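Doltora Toy Set, read me first

Doltora is a tabletop sorting set put together by Zübeyde Eren in April. This page covers the mixed basket and the boxes. The full inventory has 1128 entries across all sets and is kept in a separate file, items.csv.

Setup: cover the table with the dark green cloth, put the mesh basket on the left and the 3 boxes on the right. Balls, blocks and soft cloths go into the basket together - no layers, no order.

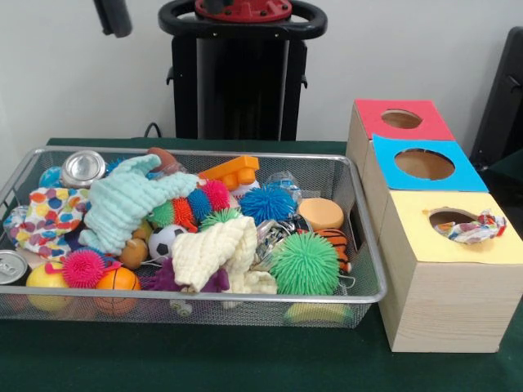

Play Materials Group, Trevberg

Each box has a round hole and a paper panel in its own color. Replace a panel when it tears or fades, and keep the color the same. Spare panels are in folder 10.

Columns in items.csv: item_id, name, main_color, texture, set. Texture is one of smooth, spiky, studded, knitted, woven or mesh. Things with more than one color, such as the spiky caterpillar, are entered as "multi" - do not list the colors one by one.

Known gaps: 23 entries have no texture yet. Send corrections to Noelia Robles.

Last updated June 2018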